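Search this site Go Topics A to Z

Why did the robot drop the trousers?

Folding clothes is a job most people can do while thinking about something else. For a robot it is one of the hardest jobs in the house. This page is about a folding robot called Jirar, built at a workshop in Jundton, and a fault that stopped it working for most of September.

What Jirar was meant to do

Jirar had one job. It had to pick up a piece of clothing by the edge, lift it, fold it over and put it down again. It had two fingers to do this with, a bit like your thumb and first finger. A small motor opened and closed them.

Robots like Jirar can learn by copying people. A person holds a gripper in their hand and does the job over and over, and a camera records each try. The recordings go into a computer, which looks for patterns in them. How far apart were the fingers when they reached the cloth? When did they close? The team had 1417 recordings of people folding clothes. They used 1000 of them to teach the robot and kept the rest back for checking.

What went wrong

At first the tests went well. Jirar folded towels and pillowcases. Then it was given trousers.

It moved to the edge of the trousers, closed its fingers and lifted. The fingers came up with nothing between them. The robot didn't know this. It carried on with the rest of the fold, moving its empty fingers through the air, and then stopped as if the job was finished.

On the next try it did something worse. It pushed down too far and pinched the blanket underneath as well. When it pulled, the blanket came too, and the motor had to work much harder than it was built to. The motor got hot. A safety switch turned the robot off, as it should.

Trousers have thick parts and thin parts. They have seams, pockets and two legs that can slide about separately. If they are lying on something soft, the edge can sink down a little, and it is hard for a camera to tell where one cloth stops and the other starts.
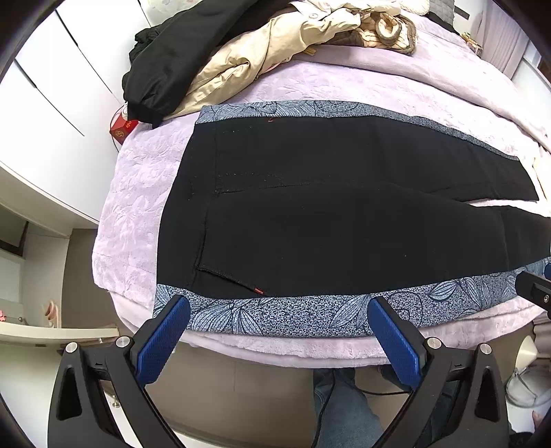
Black trousers with a patterned band along each side, on a plush blanket, are a good test of all this. The gripper has to close on the edge of the band and leave the blanket where it is. A person with a gripper in their hand can feel when they have pressed too hard. Jirar couldn't feel anything. It only had its camera.

Bielecka wrote to us after reading the first version of this page and asked why the robot couldn't just look at its fingers to see if they were empty. It's a good question. The camera could see the fingers, but the program had never been told to check them. Once they had closed, it took it for granted that they were holding something.

How it was put right

The team at Morkuda, the workshop where Jirar was built, made two changes.

First, they put a sensor in each finger. A sensor is a part that measures something, and these ones measure how hard the fingers are pressing. If the number stays at zero after the fingers close, they must be empty, so the robot opens them and tries again. It is allowed 5 tries. After that it stops and makes a beeping noise so that a person can come and help.

Second, they set a limit on pulling. If the cloth feels too heavy, the robot lets go straight away — it doesn't wait for the motor to get hot.

They also made more recordings, this time with clothes on soft blankets as well as on hard tables. After that Jirar managed almost every pair of trousers it was given. Jeans with stiff seams still gave it trouble.

Staying safe near a robot

A robot's fingers can pinch, even small ones. Keep your hands, hair and sleeves away from a robot that is switched on. It may look as if it has stopped when it is only waiting for its next move. If it gets stuck on something, don't pull the thing free yourself. Tell an adult, who can press the stop button first.

Words to know

Gripper: the part of a robot that holds things.
Motor: a machine that makes parts move.
Sensor: a part that measures something, such as light, heat or pressure.
Fault: something in a machine that isn't working as it should.

Page last updated: September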